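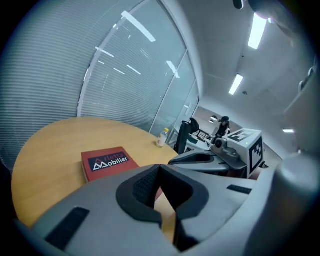

Figure 1. Round table with a light honey-colored top.

3. Method

Reverberation time was measured in the Korley reading room in Brarville with the furniture left in place. A balloon burst served as the sound source. Each burst was recorded at two microphone heights, and 19 recordings were kept after clipped files were removed. Decay was read from the 500 Hz and 1 kHz bands using the T20 method.

4. Results

Mean decay was longer in the 500 Hz band at both heights. Background noise averaged 56 dB during opening hours, so all bursts were recorded after closing. Ayanda Nel repeated the band filtering separately and obtained the same ranking.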